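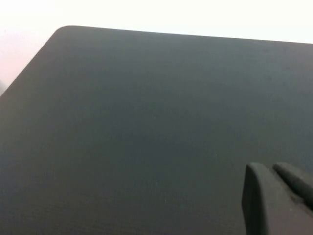

Interim head of facilities: how to ask for the permanent post?

Posted by Akosua Kpodo

I work in facilities management at Testine, in an office building of 2000 people. Our head of facilities left in June and I was asked to cover the role for 3 months. Now it is 6 months, and I still have the word "interim" in my title and my old salary with a small supplement. My director is satisfied with me, or so she tells me, but the post was never advertised. I have a meeting with her on Wednesday. Should I ask directly, or wait until they open the post? I am afraid to look impatient. English is not my first language, so I want to prepare my sentences well.

Prorneo

Ask directly. I was in the same situation with a cleaning and security contract, and I waited too long — in the end they hired a person from outside, and I had to train him. Before the meeting, find your cover letter or the email where the 3 months are written. Then say something simple: "The period we agreed has passed. I would like to be considered for the permanent role. What is the process and the date?" After this, stop talking and let her answer. Also write her a short email the same day with what was said.

If she has no date, ask that the supplement is reviewed in the meantime. These are two separate questions and you should not mix them.

Simon

Depends on the company. Some must advertise every post, so she maybe cannot promise you anything.

Bustia

I agree with Prorneo, but bring also one page with your results: contracts renewed, energy costs, complaints closed. My director did not know half of what I did.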